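We use cookies to keep this site working and to see which pages get read. Accept all / Manage settings

Last updated: 14 July 2026

Mestik – kitchen manipulation in simulation
Progress report to Ivura, second period
From: Dilek Aksoy
Cc: Orhun Akbulut, Taner Ekinci

Short version first. Planner is in and running nightly. Grasping of thin flat things is still the weak spot. Perception is behind by a few weeks, I'll say why. Money is fine. One decision needed from you, at the end.

Where we were in March

At the last report we had a controller that followed a path if you gave it a good one, and no good way of getting one. Every kitchen layout needed hand-set waypoints. Elif Naz did most of those by hand and we agreed with you it couldn't go on. Task list for this period was: motion planner, flat object grasping, pose estimates from the simulated cameras in place of ground truth, and the replay tool.

Planner

Done, more or less. Orhun swapped the old sampler for a two stage setup. First stage finds a rough path for the whole arm, second stage smooths it and checks clearance again at a finer step. The second check matters more than we thought. The old code checked collision at the waypoints and trusted the bits between, so the elbow would pass clean through a faucet and the log would say success. Those runs are now marked invalid. It does mean some of the March numbers were too kind, and I've asked Taner to rerun that batch with the new checker so you get a fair comparison. Not finished yet.

Planning time went up at first, then Orhun cached the collision geometry for everything that doesn't move (cabinets, fridge, walls, counter) and it came back down. Typical plan is now under 2 seconds on the shared machine. Cache has to be rebuilt when the layout changes and we forgot that twice. There's a hash check now.

Still open – the planner likes to take the upper arm low across the counter when it could go over. Valid, no contact, but small clearance behind the arm and if the pose of a tall object is off by a bit we hit it. Orhun is adding a cost for being near tall things. Weights are by feel for now.

Flat objects

This is where most of the hours went. Anything with some height is OK. Thin things lying on the counter are not. Fingers come down, one touches the counter early, contact solver pushes back, the wrist shakes and the object slides out. We tried three things:

– slower final descent. Helps with the shaking, doesn't help the grasp.
– softer control in the vertical direction only, for the last bit of the approach. This one is worth keeping. The fingertip can rest on the counter without the arm fighting it.
– drag to the edge, then grasp from the side. Works where there's free edge. Fails when the edge is blocked or the object is round and turns under the finger.

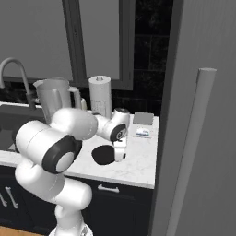

Elif Naz ran the full flat set with the softer control last week. 700 episodes, 96 of them thrown out for bad starts (object spawned overlapping something, our bug, see below). Of the rest the improvment is clear in the logs but I don't want to quote a rate until the March batch is rerun with the same checker. Sorry, I know you wanted one figure for the board. You'll have it with the next report.

The common failure now is approach angle. The grasp scorer was tuned on boxes and prefers straight down. For round flat shapes it should come in tilted and it almost never picks that. Retuning needs new labels, Elif Naz has started.

The bad starts: the spawner drew positions first and checked overlap after, with a tolerance that was way too loose. Fixed on Friday. Seeds changed because of the fix, so old and new runs are not comparable episode by episode. Averages only.

Perception

Behind. The plan was to drop ground truth poses by now and we haven't. Dalal has the segmentation working on rendered images, and pose from depth is good for opaque objects. Clear ones are bad. The renderer gives us perfect depth on clear surfaces, which no real sensor will do, so Dalal wrote a noise model that punches holes in it. With the noise on, pose error on clear objects gets large enough that the planner shouldn't trust it. We could leave the noise off and report nice results but there's no point in that.

Also lost time on white on white. Pale object on pale counter, low contrast, mask bleeds into the background. Randomizing the lights helped some. Randomizing the counter texture helped more.

Next step is to pass uncertainty to the planner and not just one pose. Dalal and Orhun have agreed the message format. No code yet.

Tooling

Replay tool (Taltik) is in daily use. You can step any episode, scrub back, and see planned vs. executed joint angles side by side. Taner added a contact force plot, which is how we found the early finger contact in the first place. It leaks memory on long sessions, restart it after lunch and it's fine.

Nightly tests run on 4 layouts. When one breaks, the commit that broke it gets tagged automatically. False alarms are down now that the timing test has it's own machine.

Documentation is thin. I know.

Budget and people

Spend is on plan. Compute a bit under, because the perception training was late. We'd like to carry that over to the next period. No change in staff. Dalal is on leave for part of next month and perception will more or less pause then.

Risks

– Perception slips further and the hardware trials at Şimşekoğlu start with ground truth assumptions still in the code. Medium.
– Softer vertical control depends on contact settings in the simulator. We haven't tested how sensitive it is. Could be a nasty surprise on the real arm. Medium to high, I'd say.
– Physics engine upgrade. Holding on the current version until the rerun is done.

Next period

Rerun of the March batch. Tilted approaches in the grasp scorer. Uncertainty into the planner. A sweep over friction and contact stiffness for the flat set. First draft of the interface for the Şimşekoğlu arm.

Decision needed

Do we keep clear objects in the scope of the first hardware trial? Dalal says yes with a reduced set, Orhun would drop them. I lean toward the reduced set. Need an answer before we freeze the object list, so please put it on the agenda for the next call. Taner will send the logs and the Taltik build seperately.

Dilek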